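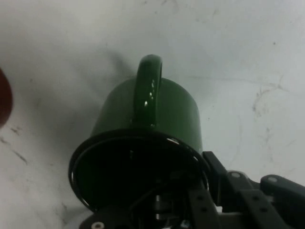
Wrist cam, green mug in the gripper, tipped, handle up.

October, bench 2, mug runs

Fault again this afternoon. Arm stopped on attempt 87 with a grip force error, mug still held. Stop was clean, no contact with the table, but the fingers would not open from the pendant. Tried three times. Had to cut power at the Purkero supply and back the finger screw off by hand, with one hand under the mug.

Log shows the force reading climbing through the whole close and never settling. Setpoint is 100, last value before the stop was 183. Same thing on 14 of the earlier attempts, only lower, and the Buline script let them through as good grasps. So those 14 are out of the set. I've marked them in the sheet.

First thought was the calibration, but I redid the zero with the fingers empty and it came back fine. Second thought is the cable at the wrist. If I flex it near the connector the reading jumps -- not every time, but enough. The spare is a Hondell one and the plug is the same.

To do:
Swap the cable, then repeat the zero.
Put a hard limit in the script so a high reading ends the run.
Ask the Srivastava lab if their unit locks closed on this error too.

Until the cable is changed, no hands inside the tape with the power on, even to catch a mug. Tag is on the pendant. Left it parked at 4:40.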